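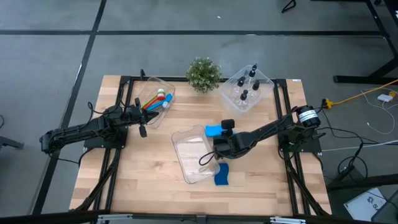

3.2 Sorting small kitchen things into clear bins

Figure 4. Clear plastic bins on a wood-grain tabletop, one with colorful plastic utensils, another empty, with two blue sponges near it.

The second part of the study deals with what we call mixed drawer stock: spoons, scoops, sponges, brushes, the stuff that ends up by the sink and has no fixed home. Section 3.1 covered plates and cups, which stack. These don't. Different question then — not how much fits but what people are willing to store together.

Households came from two sites, Drenovo and Corkville. 33 households in all, 19 of them in Corkville. Each got clear bins with no lids and no labels, and kept them through March. We asked for one thing only, that all mixed drawer stock go in a bin by the end of the day. Which bin was up to them. Item placements were logged on paper sheets and typed in later by Eamon Lenihan, 1456 entries after duplicates were taken out. The coding sheet is a shortened form of the Muriithi kitchen inventory, with the food categories dropped.

Utensils first. Plastic spoons and scoops went together almost every time, whatever the color. We had expected color grouping in homes with small children and did not find it. Length mattered more. A long-handled spoon laid flat in a low bin tends to end up on the diagonal, and once one is on the diagonal the next one goes in along side it or across it. The blue spoon in Figure 4 lies this way, across the bottom of the bin. Several households told us the bin "looked full" with only a few utensils in it. Fullness here is about handles, not volume. A deeper bin does not fix this if the floor is the same size (see also 5.1 on drawer inserts).

Sponges were the hard case. Coded as cleaning items on the Muriithi sheet, but people did not treat them as one group. A sponge for dishes was allowed near the utensils in some homes, a sponge for counters never was. In most Corkville homes the sponge had no bin at all by the second week and sat next to one. Flat on the surface or stood up against the bin wall, both positions show in Figure 4. Reasons given in the exit interview: it needs air, it drips, I want it where I can grab it. The last one was the most common. We kept "beside bin" as its own code after this, it was not in the first version of the sheet.

Does a bin left empty stay empty? Mostly no. Empty bins filled within days with things outside the study — keys, rubber bands, batteries. Drenovo households were stricter and some put the spare bin away in a cupboard, so those placements are missing from the log and we did not try to fill them in. Readers should keep this in mind for Table 2.

Clear walls. We picked clear bins so that contents could be seen from the side without lifting anything out, and participants liked that at first. By the end opinions were mixed. Being able to see a messy bin bothered people more then a messy drawer did. Two asked for a solid color version, the Ulano trays we used in the pilot were solid gray and drew no such comments. The pilot was small and used other items so we would not lean on the comparison.

Scoring. Each item got one code for place (in bin, beside bin, elsewhere) and one for company, meaning what else shared the bin. Company was scored only for items inside a bin. A beside-bin sponge therefore has no company score even when it touches the bin wall. Scores were scaled to 100 per household so that large kitchens do not swamp the small ones. Raw counts are in Appendix B.

Inter-rater checks were done on the Corkville sheets only. Disagreements were nearly all about scoops — utensil or measuring tool — and we settled on utensil throughout. Results by site follow in 3.3.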